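Frequently Asked Questions – Hiner Press-On Nail Sets

The following answers apply to all Hiner press-on sets, including the Flostilico short and almond shapes and the Dunstan long square shape. Questions about salon accounts are answered at the end of the page.

How many tips are in a set?

Each retail set contains 20 tips in ten sizes. Sizes are printed on the inside of the tip near the cuticle edge, with 0 being the widest. The Dunstan long square shape is numbered the same way but runs slightly narrower at the sidewall.

How do I find my size?

Hold each tip against the bare nail without adhesive. The tip should reach both sidewalls and lie flat without pressing on the skin. If you fall between two sizes, choose the larger and file the sides. Left and right hands often differ, and each finger should be fitted separately.

Can I buy individual sizes?

Yes. Refill packs are sold by single size in the Flostilico shapes only. Customers who regularly need the widest sizes may find a refill pack more economical than a second full set.

How are orders packed?

Retail sets ship in a padded envelope. Orders for salons and schools ship in flat cardboard boxes with a folding lid, and the sets are laid in a single layer to protect the painted surface. Please keep the outer packaging until you have checked the contents.

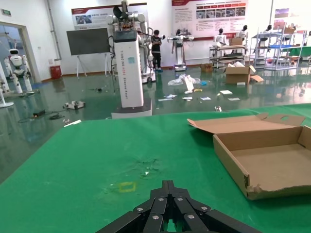

Open box on the green work surface.

How should I prepare my nails?

Remove all polish and wash your hands. Push back the cuticles, buff the nail lightly and wipe it with the alcohol pad supplied. Do not apply hand cream or cuticle oil before application. Natural nails should be trimmed so that they do not extend past the tip.

Should I use the adhesive tabs or the glue?

Tabs are intended for short wear, such as a single event, and leave the tips ready to use again. Glue gives a longer hold – normally several days, depending on how much the hands are in water. Do not use tabs and glue together on the same nail.

How do I remove tips applied with glue?

Soak the fingertips in warm, soapy water with a little cuticle oil until the tip lifts at the sides. Work the wooden stick gently under the edge and return to the water if you feel resistance. Never pull or pry a tip that has not loosened. Acetone may be used if the tips will be discarded, but it will dull the color coat.

Can the tips be used again?

Tips worn with tabs may be reused as long as they are not cracked. Tips worn with glue may be reused once the old glue has been filed from the underside. Sets with chrome or glitter finishes lose some shine each time they are cleaned.

Can I paint over them?

Regular polish and gel polish both hold well on the plain and matte sets. Buff glossy tips first. If you cure gel on the tips, do so before they are applied, and allow them to cool fully.

Are the sets safe for sensitive skin?

The Nastia glue contains cyanoacrylate and should not be used by anyone with a known allergy to it. Stop use if redness, itching or swelling occurs, and seek medical advice if it continues. Do not apply tips over broken or infected nails. Keep glue away from eyes and from children.

What is your return policy?

Unopened sets may be returned for a refund. Opened sets cannot be resold for hygiene reasons and are exchanged only if a tip is damaged or a size is missing. Please include your order number and state which size is affected.

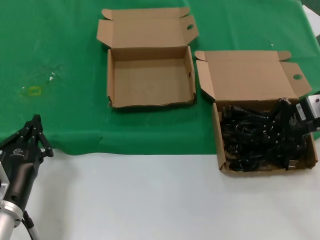 Pin-yu Chow wrote to ask whether a set still counts as opened when only the outer sleeve has been removed. It does not. A set is treated as opened once the clear seal over the tray has been broken, and sleeves alone may be missing from a return.

Do you supply salons and beauty schools?

Yes. Trade packs contain 800 tips of one shape in assorted sizes and are supplied without glue. Practice packs for schools are available in clear and natural only. Accounts are opened on receipt of a business license or a letter from the school.

Can trade customers order custom colors?

Custom colors are made to order from a chart of 62 shades, with a minimum of 35 sets per shade. Trade orders for July delivery should be placed early, as custom work takes longer in the summer. Custom sets cannot be returned unless faulty.

Who should I contact about a trade order?

Please address trade inquiries to Cirilo Manríquez through the contact form, selecting "Trade" as the subject.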